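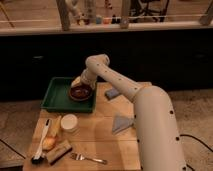

A small brown bowl on a dark green tray.

Call for Singers and Instrumentalists: Korkeck Community Gospel Recording

Last updated: January 9, 2022

The Brakley Sacred Music Association invites applications from singers and instrumentalists to take part in the recording of its next album of gospel songs and hymns. Sessions will be held in Korkeck in April under the direction of Idalina Nogueira, with arrangements by Kenta Chiba.

Positions open
The Association seeks 70 choir members in all voice parts, and four instrumentalists: piano, Hammond organ, electric bass and drums. Two of the choir members will also be engaged as soloists. Applicants for solo parts should say so on the form.

Who may apply
Applicants must be 18 or older on the first day of recording. Choir members are expected to hold a part securely in four-part harmony. Reading music is helpful but not required, and rehearsal tracks will be supplied for each voice. Instrumentalists must be able to play from a chord chart and with a click track. Applicants of any church, or of none, are welcome.

Commitment
Participants attend 10 evening rehearsals and two full recording days. Anyone who misses more than two rehearsals may be asked to give up their place — the music director's decision on this is final. Rehearsals take place in the Gautam Room, which has step-free access.

Payment and credits
Instrumentalists and soloists receive a session fee, stated in the letter of offer. Other choir members are unpaid but receive a travel allowance of $100 and two copies of the finished album. All participants will be named in the printed booklet. A signed recording release is required before the first session.

How to apply
Application forms are available from the Association's office. Please return the completed form with a recording of one hymn or gospel song of your choice, lasting about four minutes. Phone recordings are acceptable. Instrumentalists should also list recent church, concert or studio work.

Selected applicants will be invited to a short audition with Ms. Nogueira and the choir manager, Alvar Dalen. Questions about access or scheduling should be addressed to Mayu Miyazaki at the office.

Related items
Jevasen Hymn Collection: track list and credits
Rehearsal tracks for altos and tenors
Organ workshop with Ansel Hutchins
Recording release form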